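Two arms, one rag

Back from the open day at Gistholm, feet sore, notes half unreadable, so I'm writing this before it goes stale. Short version: I went in grumpy and came out less grumpy. Still have complaints.

Some background for people who don't read me often. I ran the linen side of a mid-size hotel laundry for a long stretch. Towels, mats, rags, kitchen cloths, all of it. So when Hanneke Vanhove forwarded me the invitation - "cloth handling, two-arm stations, bring questions" - I figured somebody was going to tell me my old crew could be swapped out by Christmas. Nobody did. I was almost disappointed.

What they had was a big bright hall, tables, arms, cloths. No curtain, no music. Visitors could stand pretty close and stay as long as they wanted, and I stayed at the towel table through two rounds of coffee. Sem Van Damme from Brultard was doing the talking there. Good talker, too fast, but he answers what you ask him. I asked what the thing was worst at and he said "corners" before I had finished the sentence.

Corners! Yes. Anyone who has trained a new hire on a folding table knows this. You don't fold a towel, you find its corners and the folding sort of follows. A person does it with the fingertips, half the time looking at the clock or talking to the person across. These arms have two stiff fingers each and that's the whole hand. One side pins, the other side picks and lifts. Watching it you start to see how much your own hands have been doing for you all these years without asking.
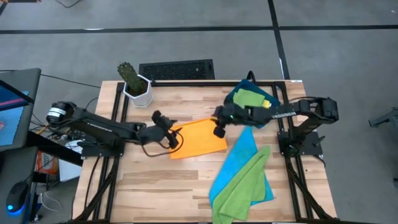
Orange cloth by the corner. Blue and green waiting their turn in front.
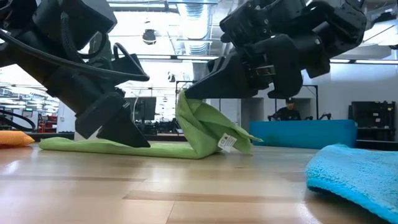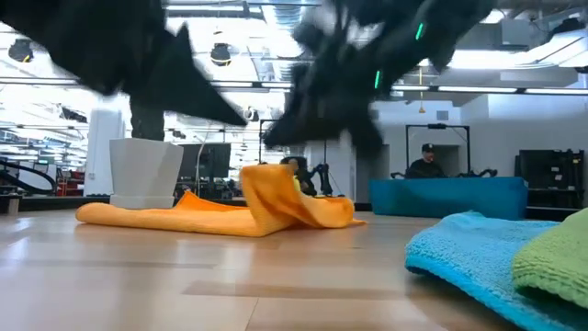

The orange one again, folded up in the middle this time. 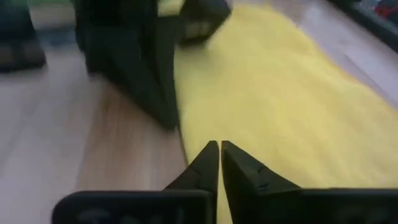 What I liked

The plainness of it. Ordinary cloths in ordinary colors, crumpled up like cloths get. I have been to trade fairs where the one towel in the demo was starched stiff as a board and started out square every time, and you could have folded it with a shovel. At this one there were piles and bunched-up bits and things half on top of other things. A care label hanging out on the green towel, too. I know it sounds silly to care about a label, but labels catch, labels flip over, labels get grabbed by mistake for an edge. Leaving it on is the fair way to do it.

Also liked that they let it look bad. Ruoxi Duan, who works on the software end, let a clumsy grab go on being clumsy with a whole ring of us staring. No grabbing the keyboard. I respect that alot.

What I didn't like

The handout. One sheet, both sides, and the word "effortless" on it. Come on. Nothing I saw was effortless and it was better for that. Whoever writes the handouts should be made to stand at the table for an hour first.

And the number talk. A man behind me asked when it would do 2000 pieces a shift and Sem, to his credit, said he wasn't going to guess. Then someone else guessed for him, loudly, and that was the number people were repeating by the coat rack. This is how you get managers buying things. I've seen it with ironers, I've seen it with the tunnel washer we never got running right. A number gets said in a hallway and by June it's in a budget.

My actual opinion, since this is supposed to be one

Folding is the wrong job to start with. There. A decent folder is quick, and once the stack is sorted the work isn't even that bad, you can chat. The miserable job is the one before it - pulling single pieces out of a heap, eight or nine hours of it, bending, tugging, shoulders gone by age 36 in the case of one woman I worked with. Bożena Jakubowski used to say the heap was the job and everything after was a rest. If two arms can pinch one rag and lift it away from the others, slow or not, put them on the heap. Let them run all night. Nobody will miss that work.

I said this to Ineke Van Acker on the way out and she asked me to put it in writing, so here it is Ineke, in writing.

Would I buy one? No. Would I go back next year and stand at the same table? Sure, and I'd bring a bag of our own stuff, the thin gray kitchen rags with the torn hems. Sem said he'd be fine with that. Hanneke is driving.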